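Station import stops at row 200, Indeldale rainfall files

Opened Sep 6, 2024 by Ffion Jarman
Status: closed

Loading daily rainfall for the Gresley gauge into the bias correction tool. The import bar reaches the end and the log says 200 rows read. The file has several years of data in it. No error message. The Trivton file, exported the same way, loads in full.

Tried so far: restarted the tool, saved the file again as plain CSV, moved it to a folder with a short path. Same result each time.

Reply from Cristóvão Garcia: Please open the file in a text editor and look at the line after the last one that loads. Check the date format and the missing value code. The tool expects -99 and stops reading at a blank field.

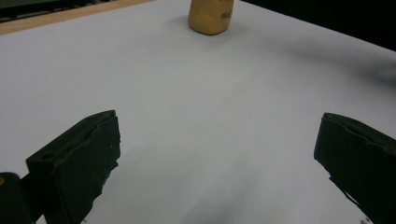
Ffion Jarman: Row 201 has a blank where the gauge was out of service. There are 67 blanks in the file. The Trivton file has none.

Cristóvão Garcia: Replace the blanks with -99 and import again. Leave the header as it is. If you run the downscaling step afterward, set the missing data option to "skip" or the monthly means will come out far too low.

Ffion Jarman: Full record loaded. Means look right with "skip" set. A warning on blank fields would help.

Cristóvão Garcia: Added to the list for the October release. Closing.

2 comments

chan_hydro: Same problem with temperature files. The -99 fix worked there too.

mapleridge: Does it take NaN as well?

Share (2)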